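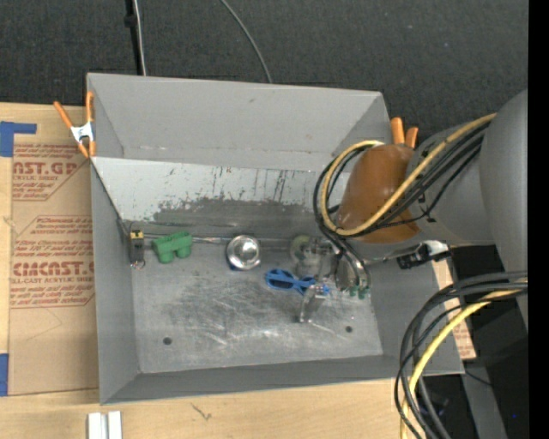

Slide 1. Bin-picking cell, mixed small parts in a metal bin.

Speaker notes - House rules for a bin-picking bench
Slot is right after lunch. Keep slide 1 up while people find seats.

Opening
Thank Mererid Gronow for the invitation. Say who we are: the handling group at Grilunden, a small team, and we write the bench rules for our own site and for the Bilgin site. The talk covers what we ask of people who run a picking bench. It does not cover grasp planning. Olesia Moroz has that in the next session.

The rules fit on 2 pages. The first version ran to 23 and people did not read it. Mention that Uliana Onyshchenko did the cutting.

Slide 1, still up
Point at the mix on the bin floor. There is a connector, a green block, a shiny round part, a bracket standing upright, a circuit board. Different heights, different surfaces. Our rule 1 is that a mixed set must have a parts list before the first run. The list gives the name, the material and the weight of each item, and it is signed. If an item is swapped, the list gets a new version number. Do not write over the old one.

Point at the clear cup partly hidden under the arm. Rule 2 covers see-through and shiny parts. They go on the list with a mark next to them, and results for them are reported on their own line. An average over the whole bin hides how those parts did.

Slide 2. Cables
Go back to slide 1 for a moment if the room is small enough to see the cable loops at the hand and wrist. Rule 3: check every loop over the full reach of the arm, at slow speed, with a person at the stop button. Do it again after any change of tool. Write down the pose where the loop comes closest to the bin wall.

Expect a question on cable sleeves. We allow them and do not require them. A sleeve can make a wrist bundle stiff, and then it pulls on the connector. Valentyna has the bend radius table in her folder if someone wants it.

Slide 3. Fixing the bin
The bin on slide 1 has a clamp on the upper left corner of the flange, and there is blue tape on the cardboard beside it. Rule 4 says that tape may hold sheet material but may not be what holds a bin. A bin is held by clamps or bolts. Push test by hand on all sides before the start. If it moves, the bin position is measured again.

Clamps go on the drawing. A clamp is an obstacle like any other, and the collision model has to know it is there. This is the rule people skip most.

Slide 4. Loose items on the bench
Rule 5. Anything lying on the table inside the reach of the arm is either on the drawing or it comes off the table. Strips, pens, screws, labels. Read the rule out loud, slowly, it is short.

Tymofii will ask about cardboard used as a surface cover. Answer: allowed, flat, fixed at the corners, changed when the edges lift. Plain side up where we can get it. Printed side up is fine if the camera setup has been checked with it in view.

Slide 5. The bin floor
Scratches and dark smudges change how the floor looks to a camera. Rule 6: take a reference picture of the empty bin every 200 cycles and keep it with the log. Do not scrub a bin in the middle of a test series. Clean it between series and write that down.

Holes in the floor are fine - mark them on the drawing. Thin parts can catch in them.

Slide 6. Who may do what
Operator: start, stop, refill from the parts list.
Bench lead: all of that, plus tool change and cable check.
Nobody reaches into the bin with the arm enabled. Pause is not the same as disabled. Say this twice.

The log is kept in Jillska. Paper is accepted if the network is down, and it is typed in the same shift. Show the one screenshot and move on.

Slide 7. What we are still arguing about
Flollarora wants one fixed set of parts for all sites. We would like a fixed core set and a free part chosen by each site. No decision yet. We meet again in February.

Questions, if time
Leave 4 minutes. If there are no questions, ask the room how they handle item swaps and write the answers on the board. Handouts are on the chair by the door. Valentyna Stelmakh takes the names of people who want the drawing template.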